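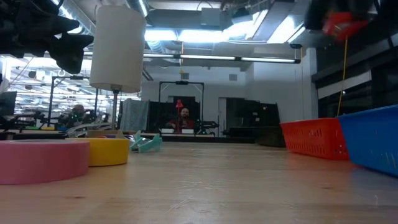
Evander Gourlay thinks I should quit the sourdough thing and just buy bread like a normal person. Left that in the comments last night, plus a link to the bakery in Moncrieff. Thanks, Evander.

Not quitting. Loaf 4 came out flat again but the crumb is getting better, I swear. Followed the Sestoria recipe this time, 67 percent water, which felt stiff after the soup I was making in February. Kitchen is freezing so the dough just sits there. Sulking. Left it till 11 pm, gave up, stuck it in the fridge overnight. Baked before work, hence me typing this with flour on the keybord.

Things to try next:
longer rise, in the oven with the light on
200 grams of rye, maybe less
a hotter pot, mine takes forever

Weighed the last one out of curiosity, 789 grams. Felt like a brick. Ate half of it anyway with butter and too much salt. Kids wouldnt touch the crust.

Anyone used the Flurora flour? The store is out of my usual and it's the only bag left on the shelf. Tell me before Im stuck with it. Ok, late, running, more tommorow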